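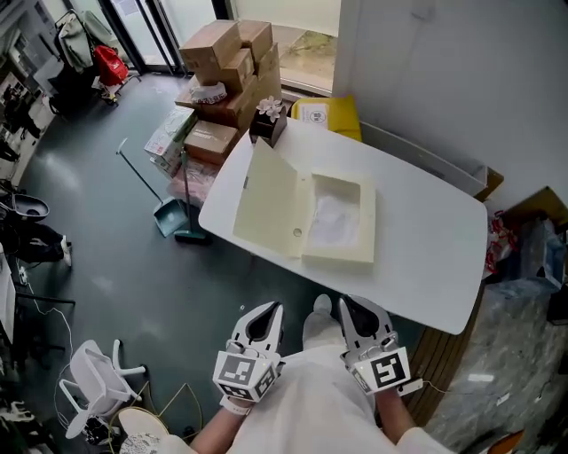 Gift Boxes & Mail Orders - FAQ

When do you ship?
Orders in before noon go out same day. After that, next morning. October is slower, sorry, wedding leftovers plus early holiday stuff.

Can I add a note?
Yes. 50 words max, type it in the comments box at checkout. We hand write them so no emojis pls.

Do you ship outside the US?
Canada only for now.

My box showed up dented
Email Yolanda with your order number and 2 photos. Replacement or refund, your pick. Keep the packaging untill you hear back.

Can I return a box?
Unused, within 2 weeks. Personalized ones no.

Are the flowers real?
No, artificial, all of them. Dust with a dry brush, keep out of direct sun.

Bulk / office orders?
Ask for Wilmer Alvarado. Largest so far was 276 boxes so dont be shy. Needs a deposit.

Pickup?
Murnby shop only, side door. Bring your order number.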